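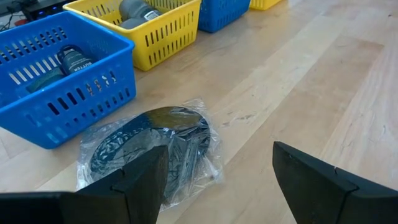 # Thursday at Arkivham: three film cans, one meat pie

The Fliltthorpe bus drops you at a roundabout and leaves you to work out the rest. Arkivham is a film archive and restoration house on the far side of an industrial estate, between a tile wholesaler and a place that sells spa baths, and it opens its doors to the public once a year in April. I went because they were promising a reel of *Urnutgate*, which science fiction tragics of a certain age discuss the way other people discuss lost pets.

For everyone else: *Urnutgate* is a 1944 serial about a city under a lake, a colonel who may be two colonels, and a death ray that looks a great deal like a colander. It ran to 6 chapters. Arkivham holds 3 of them, and they aren't consecutive.

We were let in at ten past nine, signed a book, and were handed lanyards. Mine had the number 251 on it. I doubt there were 250 people ahead of me, as I could see the whole queue and most of it was a family from the spa bath place.

## The vault

Jahangir Jayawardena ran the morning tour. He has the calm manner of someone who works with nitrate film and has therefore given up sudden gestures. Coats off, phones away, no leaning. The vault is kept cold enough that the group bunched together like penguins by the second aisle, and a man in shorts began to look thoughtful.

The cans are shelved by size, which seems mad until you hear that they used to be shelved by title, and that half the titles were wrong. One can marked as a newsreel about wool held a jungle picture. Another marked as a jungle picture held wool. Jahangir told us this without smiling and I respected him enormously.

## Grading

Upstairs is where they do the colour work, in a grey room with grey carpet and grey curtains. Custódio Cunha, head of grading, wore a grey jumper, and I spent a while wondering if it was issued. He showed us a few seconds of the colonel crossing a courtyard, first as scanned and then cleaned up. In the scan he is walking through what looks like a hailstorm. In the restored version it's a sunny day and you can see the zip on his uniform.

Somebody asked whether they'd ever be tempted to fix the effects. Custódio said the strings on the flying machine were staying, and that his team had spent most of a fortnight making them sharper. Spontaneous applause from two of us.

The grading itself runs on a system called Amaral. I wrote down how it works and can't read it.

## The reel

Chapter four screened at two o'clock in the little theatre downstairs, after a lunch of pies from an urn-shaped warmer that may have been a joke. It's a cracker. The death ray is fired once, misses, and is never mentioned again. There's a fistfight in a greenhouse that goes on so long both men visibly need a drink of water. The sound drops out for the big confession, so we'll never know which colonel did it, and the ending is a cliffhanger resolved in chapter five, which Arkivham doesn't have.

The woman next to me cried out "Oh, come on" when the card came up - a fair review.

## If you're going next year

Entry was free, though the gift shop does its best to correct that. The posters are good, the tea towels less so. Bring a jacket for the vault and book the screening when you sign in, as it filled before eleven. The last bus back leaves at 4.40 from the other side of the roundabout, and there's no shelter.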